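Library > Robot Skills > Chapter 2

2. Choosing a Hand-Held Gripper Kit

The Enum kit from Clandard is sold for teaching a robot by hand. Before buying, look at the place of work - cables and cloth share this felt with the balls.

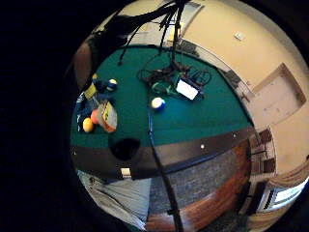

2.1 What the Price Covers

The kit costs 2,089 euros, with training for two persons.

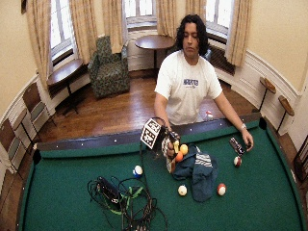
Fig. 2.1 Work at the pool table, marker card at an angle.

Related chapters
3. Service Contracts
9. Spare Parts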